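Kollano Materials Testing
Open position: Laboratory Technician II, Sorting and Packaging Evaluation
Location: Ekbridge (on site)
Reports to: Sena Boateng, Laboratory Manager
Posted: Feb 7, 2023
Requisition: 199

Summary

Kollano tests household storage and food-contact plastics for manufacturers and importers. The Ekbridge laboratory handles mechanical testing, dimensional checks and wear studies on finished goods. It does not test raw resin; those samples go to the Lellirach site. We are hiring one full-time technician to run bench tests on finished articles, keep the sample log current and write the measurement sections of client reports.

The position is permanent. The opening results from the transfer of a current technician to the Agbayani program, a long-term study of how everyday containers age under repeated washing.

Scope of work

Most samples arrive as retail goods in original packaging. The technician unpacks them, assigns a sample number, records the condition on arrival and places them in the conditioning room before testing. Typical articles include lidded boxes, drinking cups, colanders, dish racks, and storage bins with solid or perforated walls.
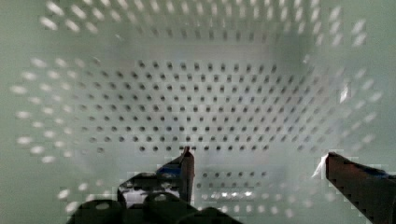 Tests performed at Ekbridge include static load, stacking load, drop, handle pull, lid fit, and dimensional measurement before and after wash cycling. Load and pull tests follow written in-house procedures. The technician is expected to follow them as written and to submit a deviation form when a sample shape does not allow it. Deviations are reviewed by the laboratory manager before the result is released.

Dimensional work is done with calipers, height gauges and pin gauges. Warp is measured on a granite plate. Applicants should be comfortable taking repeat readings on flexible parts, where the pressure of the tool changes the result. Training on our clamping method is given during the first month, but a steady hand and prior experience with thin-walled parts are a clear advantage.

The laboratory logs 4,000 samples a year. Volume is highest in October, when importers submit goods for the spring catalogs. Vacation requests for that month are limited to 3 days per employee.

Duties

Receive, label and condition samples.
Set up and run mechanical tests according to procedure.
Record raw data directly in the laboratory system. Paper notes are not accepted as primary records.
Perform daily checks on load cells and scales and report out-of-range readings before any further testing.
Write measurement sections of reports, including uncertainty statements.
Retain tested samples for the contract period, then dispose of them by resin code.
Assist with the annual external audit.

Required qualifications

Associate degree in engineering technology, materials science or a related field, or equivalent bench experience.
Two years in a testing, quality or calibration laboratory.
Working knowledge of metric and US customary units, and the ability to convert between them without a reference sheet.
Ability to read an engineering drawing, including basic geometric tolerances.
Ability to lift 40 pounds and to stand for most of a shift.
Clear written English. Reports are sent to clients with light editing only.

Preferred qualifications

Experience with injection-molded parts and the common defects in them: sink marks, short shots, flash, knit lines.
Experience with spreadsheet scripting or a statistics package.
Prior work under an accredited quality system.

Working conditions

The laboratory is kept at a controlled temperature and humidity. Food and drink are permitted only in the break area and in the office.
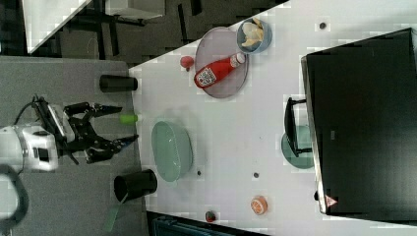

The standard shift runs from 7:30 a.m. to 4:00 p.m. with a half-hour unpaid lunch. Overtime is paid at the legal rate and must be approved in advance. Wash cycling runs overnight and does not require staff on site, but technicians take turns on a call list in case of a water alarm. Each call-out is paid at a minimum of two hours — travel time is included in that figure.

Safety shoes and eye protection are required in the drop test area. Kollano supplies the eyewear and reimburses one pair of shoes per year. Hearing protection is needed only near the regrind machine.

Pay and benefits

This is an hourly position. The rate depends on experience and is stated in writing before the second interview. Benefits begin on the first day of the month after the start date and include medical and dental coverage, paid holidays and a retirement plan with company match. Tuition for job-related courses is reimbursed at 70 percent after completion with a passing grade.

Selection process

Applications are read in the order received. Selected applicants have a phone interview with Bijan Shokri, Senior Technician, covering work history and basic measurement questions. The second interview is held at Ekbridge and includes a practical exercise: the applicant measures a set of molded lids, records the readings and writes a half-page summary. Calculators are provided. The exercise is scored on repeatability and on the clarity of the summary — speed is not scored.

An offer is conditional on reference checks and proof of eligibility to work in the United States. Kollano does not sponsor visas for this position. The first 90 days are a probationary period, with a written review at the midpoint and at the end.

How to apply

Send a resume and a one-page cover letter to the Ekbridge office, marked for the attention of Sena Boateng, and quote the requisition number. Describe in the letter one measurement problem you have worked on, the instrument used and how you determined that the result was reliable. Applications without a cover letter are not reviewed. Please do not send certificates or transcripts at this stage.

The position remains posted until filled. Applicants who were interviewed for the Lellirach opening may apply again and do not need to repeat the phone interview.

Kollano is an equal opportunity employer. Applicants who need an accommodation for the practical exercise should mention it when the second interview is scheduled.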